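Section 4: Installing the Plirkow filter under the sink

Please read the whole section one time before you start. The work needs no special tools, but the steps must be done in the order given. If your house has a water softener made by Vaher or another brand, install the filter after the softener on the cold line.

Before you start

You will need an adjustable wrench, a small bucket, a dry towel, a pencil and the thread tape from the bag marked P. The wall bracket, two screws and the blue and white tubes are in the lower part of the box.

CAUTION: Connect the filter to cold water only. The cartridge must not get hot water, even for a short time.

CAUTION: The highest permitted pressure is 70 psi. If you do not know the pressure in your house, measure it at an outside faucet or ask your water company. With higher pressure you must install a pressure reducer (not included).

Clear the cabinet and also the counter near the sink, so that you have a place for the parts. On glossy counters put the towel down first. Metal fittings leave scratches which cannot be polished out from every material. 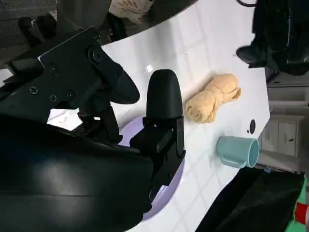
Lautaro Benítez wrote to us that he would close the main valve of the house too, and not only the small valve under the sink. His small valve was old and let water pass after he had already opened the line, and he would have liked to read this warning in the first edition. We agree with him, and step 1 is changed.

Mounting and connecting

1. Close the cold water valve under the sink. If the valve is old or turns heavily, close the main valve as well. Open the faucet and wait until no more water comes.

2. Hold the bracket on the side wall of the cabinet and mark the two holes with the pencil. Leave enough free space below the housing that you can later pull the cartridge down and out.

3. Fasten the bracket with the two screws. Tighten by hand. Power drivers can break the plastic ears.

4. Put the bucket under the valve and unscrew the cold water hose. Some water will still run out – this is normal.

5. Wrap the thread of the T-piece with tape, four turns, in the direction of the thread. Screw it on the valve and connect the hose to its upper end.

6. Cut the tubes to length. The cut must be straight. Push the blue tube into the port marked IN and the white tube into the port marked OUT, until you feel a second stop. Pull lightly on each tube. It must not move.

Note: The ports are also marked on the cover with arrows. In units sold before December the arrows are printed smaller, but the direction is the same.

7. Take the cartridge out of its foil and write the date of installation on the label. Do this on a clean table, and wash your hands before. Do not touch the open end of the cartridge or lay it directly on the table top.

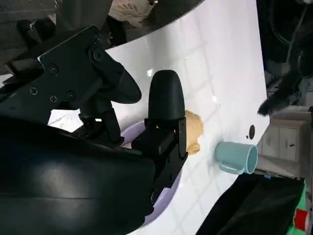 8. Push the cartridge up into the housing and turn it to the right until it clicks.

9. Open the water slowly. Look at every connection with a flashlight and feel with a dry finger. If you find a drop, close the water, push the tube in again and repeat.

10. Let the filter run with the faucet half open until the water has no more black dust in it. The dust is carbon and is not harmful, but do not drink this first water.

Note: If the water is cloudy like milk, this is only air. It goes away by itself in some days of normal use.

Changing the cartridge

One cartridge is good for 2,000 gallons. When the flow becomes weak earlier than expected, the sediment screen in the IN port may be blocked. Rinse it under the faucet and put it back with the flat side to the outside.

Use only cartridges with the name Stukstead on the ring. The Pesura cartridges look similar and can be pushed in, but they do not click, and the housing will leak.

Cold rooms

The filter must stay above 40 °F. In a cabin or a house without heating in winter, close the water, take out the cartridge and let the housing drain into the bucket. Throw away a cartridge that was frozen.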